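Clerby Chores – data card

Last edited February 15, 2020 by Sunee Rungrueang

What this is

Clerby is a small collection of recordings of people doing ordinary chores with hand-held grippers. We put it together to get a straight answer to a question we kept being asked in Flevstead: can a machine do this work yet? The chores are the dull ones. Picking up bags, moving boxes, loading a cart, clearing a desk.

The person holds one gripper in each hand and does the chore with those only. Fingers are not allowed to help. If a person can't finish a chore that way, we don't expect a two-arm robot with the same grippers to finish it either, and the chore goes on the "not yet" list.

Where it was recorded

All sessions were done in working offices and shops during normal hours. Other people come and go. Daylight changes during a session and we did not correct for it. Faces are blurred in everything we release.
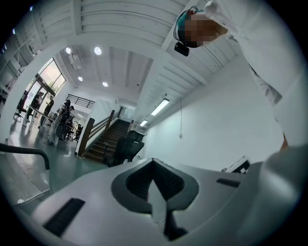
Can a robot trained on these recordings tidy a room by itself?
Parts of it. Picking up one stiff object from a clear floor or table works most of the time. A full room, with soft things and things on top of other things, still needs a person nearby.

What's in it

Each chore has 30 recordings, split between 2 people where we could manage it. A recording is one attempt from start to finish, including the bad ones. Failed attempts are kept and marked "fail" in notes.txt. Please don't throw them out before training – the robot at Vellska got worse when we did.

Chores are sorted by how the Vellska arm did on them afterward:

ok: stiff boxes, bottles, books
sometimes: closed bags with something in them, folded towels
not yet: thin plastic bags, cables, anything inside a half-open box

Plastic bags

These get their own section because most of our mail is about them. A clear bag is hard to see and it changes shape as soon as it is touched. The arm tends to close above the bag or pinch the item inside and leave the bag hanging. Elikem Quaye ran the cart chore with bags in 15 different starting positions, and the arm finished 4 of them. People with the same grippers finished all 15, slowly.
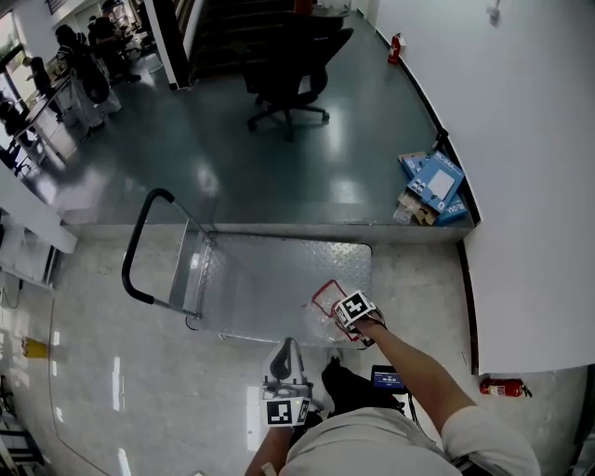
Cart chore: a clear plastic bag on the deck, gripper in the right hand.

Known problems

Markers on the grippers are sometimes covered by a sleeve or by the item being held. Tracking drops out for those stretches and the gap is left in the file.

Carts can roll when pushed. We don't record whether the wheels were locked.

The Altıntaş sessions use an older gripper with a weaker spring. Keep them apart from the rest if you care about grip force.

Planned

More bags and a first try at cables in April. Corrections go to Elikem, file names to Sunee.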